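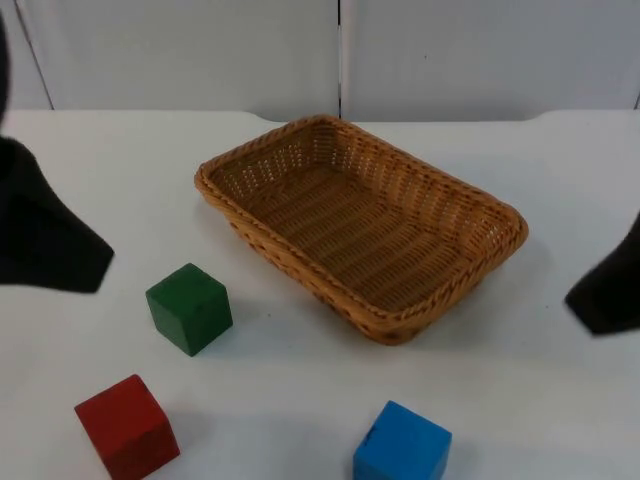

*Three blocks, one basket, two grippers. Green is closest to the basket, with red and blue out toward the front of the table.*

# At the Practice Table: Robots Come to Kit Packing at Utden

May 24, 2024

Utden packs wooden learning kits for preschools, and in a busy week we send out 1,890 of them. Until this spring every piece in every kit went in by hand. Now we have a two-armed setup from Hastetti learning the job alongside us, and I've become the person who hangs around it at lunch (somebody had to!). I started this gallery page so the folks in the front office and over at our Castaño warehouse can follow along with what's going on back here.

## What the table is for

The practice table is where a packing job starts out. We begin with a few pieces and a container, and the operators work through the moves over and over: pick up a block, bring it over the rim, let go, back off. It sounds like nothing. Try explaining to somebody exactly how you pick up a cube, though, and you'll be at it all morning. How far do you open your hand? Which sides do you grab when the block is sitting at an angle? Our packers have been doing this for years and they had answers to questions the engineers hadn't thought to ask yet, and that has been my favorite part of the whole project.

Baskets came in after a packer pointed out that a woven side gives and a cardboard side doesn't. Good catch. We now practice with both.

## What's different for the crew

The big change so far is in who does what. Eleven of us work the packing line, and 2 people per shift now rotate over to the practice table. They run the sessions, set out the pieces, and write up what went wrong in Clikumetti, the shared log we use for the line. You get to sit down for part of the day, too, and my knees are big fans of that.

It isn't all smooth. The rotation leaves the line short right after break, and we're still arguing over the best way to cover it. Some people love the table and would stay there all week; others tried it once and went happily back to taping boxes. Both are fine. Pay is the same at either spot, and everybody who wants the training gets it.

The next goal is 2,000 logged practice runs before the August rush, when the back-to-school orders land. After that we'll try full kits, with the little drawstring bags, and I can't wait to see how the arms do with those. The bags give me trouble and I've got fingers.

More pictures will go up on this page as the work moves along. If you're on the line and want a turn at the table, put your name on the sheet by the time clock.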